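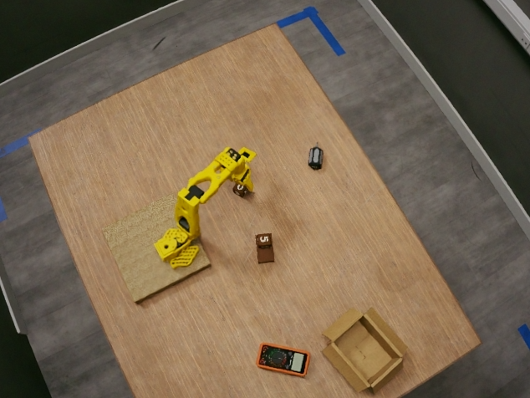
4.2 Scene reset rules

The Motville protocol treats the reset between trials as part of the test. Before each trial, every object on the work surface is returned to a pose drawn from a stored list, and the arm goes back to its rest position. A trial counts only if both steps were logged. Of 800 simulated trials, 792 met this rule; the other eight were dropped and not rerun.

Objects must start with clear space between them. We kept the container open and empty at the start of every trial, as Danovum does in its own bench rules. Camera views are fixed in advance and may not be changed within a block of 12 trials.

Figure 3. Arm, table and test objects in the simulated room.

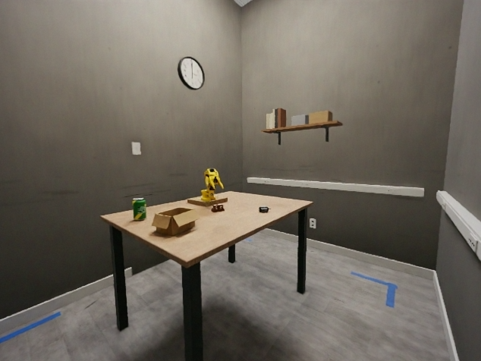
Floor markings are held constant across blocks – a policy trained on images may come to rely on them. Where a marking is moved, the block is reported separately. The Han checklist asks for 2 log entries per reset, one for poses and one for lighting, and we followed it without change.

Last updated: February

Comments

flastent_user: Does the pose list ship with the Flastent release? I could only find the log format.

bench_notes: Eight dropped trials is fine, but please say which blocks they came from.

rk: Same question as above about the pose list.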